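Plastic bumper scuffs - flatting and blending with the Zimis kit

Quick one as I've a bumper waiting. Covers scuffs and light scratches on painted plastic only. Cracks and split tabs are a different job, see the Pons repair page.

You'll need: the Zimis small pad sander, P800 and P1500 discs, panel wipe, adhesion promoter, basecoat, clearcoat, fade-out thinner, masking tape and paper. Mask and gloves. Proper mask, not a dust one.

Wash first. Then panel wipe, two clean cloths, one on and one off. Skip this and you'll grind the wax in and get fisheyes later.

Mask 5 inches past the damage, more if there's a swage line nearby you can finish on. Roll the tape edge back on itself so you dont get a hard line.

Flat the scuff with P800. Light pressure, keep it moving. If the plastic goes furry you've stayed on one spot too long. Stop, let it cool, carry on finer. Deep gouges want a skim of flexible filler, leave it the full time on the tin.

Sander speed: 900 on the dial for edges, up a bit for flat areas. Never flat out on a bumper.
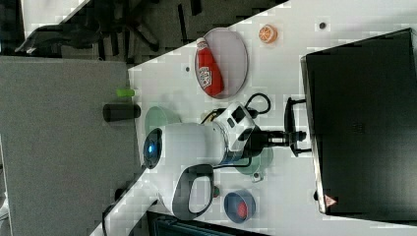 Now P1500 over the whole blend area, wet, by hand near the edges. Should look evenly dull. Any shiny bits, go again. Wipe down.

Adhesion promoter on bare plastic only, 1 light coat. Wait 5 minutes.

Basecoat next. 2 thin coats, 3 if it's silver or a bad red. Each one goes slightly wider than the last. Let it go matt between coats, 13 minutes in our shop at Sistedlow with the heater on, longer in a cold unit. Check the colour from the side as well as square on.

Clear: one light, one full. Then thinner straight over the edge of the clear while its still wet, quick passes, gun further back. Don't go back over it.

Leave overnight if you can. Lamp if you can't, Meltgate settings are on the lid. Polish the edge last, soft pad, always working off the new clear onto the old.

Clean the gun. Now, not after tea.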